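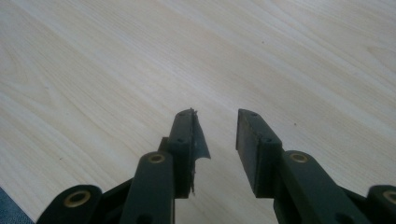 Protokoll der Arbeitsrunde Greifervergleich
Ort: Villden, Besprechungsraum hinter der Werkstatt
Beginn: 9:40 Uhr, Ende: 11:25 Uhr
Anwesend: Darius Onu (Leitung), Ha-rang Sung, Jae-hoon Geum, Yi-an Joo (Protokoll)
Entschuldigt: Bok-nam Won (Zahnarzt)

TOP 1 Protokoll der letzten Sitzung

Wird genehmigt. Ha-rang legt Wert auf die Feststellung, dass sie den Flultlow-Greifer damals nicht als "Nussknacker" bezeichnet hat, sondern als "Nussknacker ohne Nuss". Wird hiermit richtiggestellt.

TOP 2 Stand der Vergleichsreihe

Verglichen werden weiterhin der Handgreifer Jeon und der Handgreifer Flultlow. Beide werden von Hand geführt, beide tragen ihre Kamera hinter den Fingern, und beide haben nach Meinung ihrer jeweiligen Fürsprecher schon so gut wie gewonnen.

Jae-hoon berichtet: Bisher sind 1.120 Griffe aufgezeichnet, davon 254 unbrauchbar. Die häufigste Ursache ist, dass der Prüfkörper beim Schließen nach vorn wegrutscht und die Aufnahme dann vor allem Tischplatte zeigt. Darius fragt, ob man daraus wenigstens etwas über Tischplatten lernen könne. Jae-hoon verneint.

Ha-rang möchte die unbrauchbaren Griffe getrennt nach Greifer sehen. Jae-hoon hat die Aufteilung nicht dabei. Ha-rang findet das interessant. Jae-hoon findet das nicht interessant, reicht die Aufteilung aber nach.

TOP 3 Fingerbeläge

Längster Punkt der Sitzung, wie erwartet.

Am linken Finger des Jeon hat sich die Folie vom Belag gelöst und hängt in Fetzen zur Mitte hin. Der rechte Finger ist innen glatt und matt, ohne Fetzen. Jae-hoon sieht darin ein Verschleißbild, Ha-rang sieht darin einen Fetzen.

Diskutiert wird, ob Griffe mit abgelöster Folie überhaupt in die Auswertung gehören. Jae-hoon ist dafür, der Greifer werde später ja auch nicht nur an Feiertagen benutzt. Ha-rang ist dagegen, denn dann vergleiche man einen neuen Flultlow mit einem abgenutzten Jeon, und das könne man sich auch schenken. Darius weist darauf hin, dass der Flultlow nur deshalb neu ist, weil ihn seit der Lieferung kaum einer anfassen wollte. Ha-rang bittet um Streichung dieser Bemerkung. Die Protokollführung hat es versucht.

Außerdem steht der lose Streifen in den Spalt zwischen den Fingern. Yi-an befürchtet, dass die Auswertung die Folie für einen gegriffenen Gegenstand hält. Das wäre der erste Gegenstand, den der Jeon nie fallen lässt, würde aber die Erfolgsquote etwas schmeicheln.

Beschlüsse:
Griffe mit sichtbar abgelöster Folie bleiben erhalten, werden aber gekennzeichnet und getrennt ausgewertet.
Beide Beläge am Jeon werden gleichzeitig gewechselt, auch wenn nur einer kaputt ist.
Vor dem Wechsel wird der alte Zustand in Ruhe aufgenommen, Finger offen, nichts auf dem Tisch.
Abreißen des Fetzens "mal eben zwischendurch" ist untersagt. Alle Anwesenden sehen Jae-hoon an.

TOP 4 Gelenke und Spiel

Die Messingbuchsen in den Hebeln des Jeon machen laut Jae-hoon einen guten Eindruck. Ha-rang hätte statt eines Eindrucks gern eine Messung. Einigung: Das Spiel wird an beiden Fingern gemessen, außen und innen, mit demselben Verfahren wie beim Flultlow. Welches Verfahren das beim Flultlow war, weiß Bok-nam. Siehe Zahnarzt.

Darius möchte wissen, ob die leichte Neigung der Finger zueinander gewollt ist. Jae-hoon sagt ja. Auf Nachfrage, ob das irgendwo steht, sagt er, das stehe demnächst irgendwo.

TOP 5 Kamera

Für die Kamera am Jeon war eine steilere Stellung vorgeschlagen, damit weniger Greifer und mehr Gegenstand im Bild ist. Yi-an hat beide Stellungen ausprobiert. Bei der steileren sieht man mehr vom Gegenstand, dafür die Fingerspitzen nicht mehr, und ohne Fingerspitzen lässt sich der Augenblick des Zugreifens nur noch erraten. Die alte Stellung bleibt.

Heller Tisch: Die Holzmaserung stört nach bisherigem Stand nicht. Die kleinen dunklen Punkte auf der Platte hat die Objekterkennung zweimal als Teil gemeldet. Vorschlag Ha-rang: Tisch abwischen. Vorschlag Jae-hoon: Schwellwert anpassen. Beschluss: erst wischen, dann Schwellwert. Ein Lappen ist vorhanden, der Verbleib ist unklar.

TOP 6 Nächste Versuchsreihe

14 Prüfkörper, je 60 Griffe pro Greifer, beide Greifer am selben Tisch und von derselben Person geführt. Über die Person wird kurz gesprochen. Jae-hoon scheidet wegen Voreingenommenheit aus, Ha-rang ebenfalls, Darius hat Rücken. Bok-nam wird in Abwesenheit einstimmig gewählt.

Der weiche Beutel bleibt in der Liste, obwohl ihn bisher keiner der beiden Greifer mochte.

TOP 7 Verschiedenes

Prurarside hat angefragt, ob schon ein Ergebnis vorliegt. Darius antwortet, dass man im Januar etwas schickt. Auf die Frage, was genau, verweist Darius auf den Januar.

Die Kiste mit den Ersatzbelägen ist mit "Kabel" beschriftet. Die Kiste mit der Aufschrift "Beläge" enthält Kabel. Yi-an schlägt vor, die Deckel zu tauschen. Ohne Gegenstimme angenommen.

Offene Aufgaben

Jae-hoon: Aufteilung der unbrauchbaren Griffe nach Greifer, Belagwechsel am Jeon, Fingerneigung schriftlich
Ha-rang: Kennzeichnung der Foliengriffe in der Tabelle, Tisch wischen
Bok-nam: Messverfahren Flultlow heraussuchen, 14 Prüfkörper mit beiden Greifern (weiß es noch nicht)
Yi-an: Deckel, Schwellwert, Bok-nam informieren
Darius: Antwort an Prurarside

Nächste Sitzung nach Abschluss des Belagwechsels, gleiche Uhrzeit, gleicher Raum. Kekse bringt Ha-rang mit.

Protokoll: Yi-an Joo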